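**Skodulton loue son bras de table aux petits ateliers**

27 janvier 2024 – Skodulton propose depuis cette semaine son bras robotisé Druvon en location, à 426 euros par mois. L'offre comprend le bras, sa pince, le logiciel de commande et une journée de mise en route sur place. Elle s'adresse aux ateliers et aux laboratoires qui trient ou rangent de petits objets sur un plan de travail.

Jusqu'ici, le Druvon n'était vendu qu'à l'achat. Le fabricant dit en avoir livré presque 100 sous cette formule. « Beaucoup de clients voulaient l'essayer sur leurs propres pièces avant de signer », explique Hacer Karakaya, responsable commerciale. Le contrat court sur six mois et peut être résilié en juin sans frais.

La société Akgül, premier locataire, s'en sert pour la manipulation de fournitures de bureau. 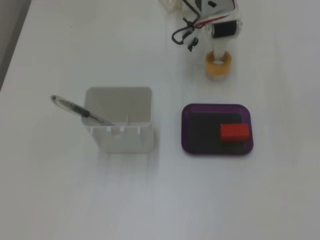

*La pince du Druvon au niveau d'un rouleau de ruban adhésif jaune orangé, à côté d'un bac violet et d'un récipient blanc.*

Un jeu de doigts de rechange est facturé 58 euros. La maintenance est confiée à Mardale, qui intervient sous deux jours ouvrés – hors week-ends et jours fériés.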